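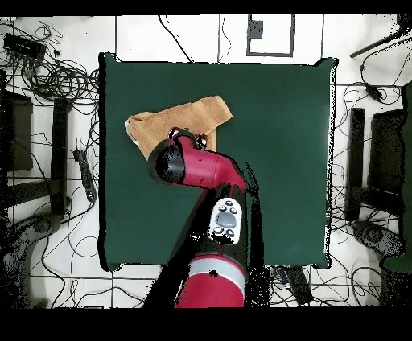
Minutes of the Holub working group on cloth handling, held at the Pluvora workshop, 29/07/2024. Present were Anouk Van Hecke (chair), Vratislav Šťastný, Žofie Danko and Boris Šimko, with Kulsoom Kazmi taking these notes and begging everyone's patience with them. Anouk thanked us all for coming and we went straight to the folding examples. Vratislav said he is very fond of the dark green top, as a tan cloth shows up so well against it even when it is crumpled, and he would like to keep it for the rest of the set. Agreed warmly. Boris asked, kindly but firmly, that we do something about the black cables looping all over the white floor tiles, and Vratislav will bring ties and clips.

Žofie reported that we now have 298 good examples towards the 400 we promised Kultthorpe, with 47 more waiting to be checked. She has been through the spoilt ones too – bless her – and found that 13 had been given the wrong label and can be put right without doing them again.
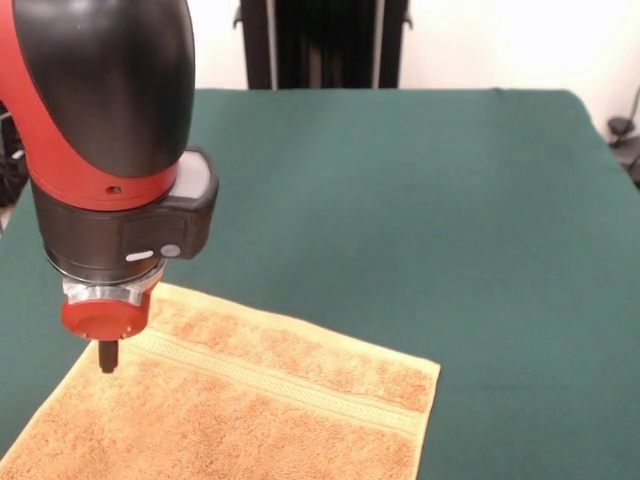 There was then a long and very friendly talk about what ought to count as a finished fold. Boris felt that a corner left slightly askew should pass, as that is how most of us fold at home, while Žofie worried that the model would learn our bad habits along with our good ones. We settled on keeping both kinds, marked "neat" and "fair", and Anouk will write a short note for anyone new to the arm.

Sanditwood have offered us a box of thicker towels. Accepted with thanks, though they will be kept for the October set.

Kulsoom to send Kultthorpe the new totals once Žofie has finished checking.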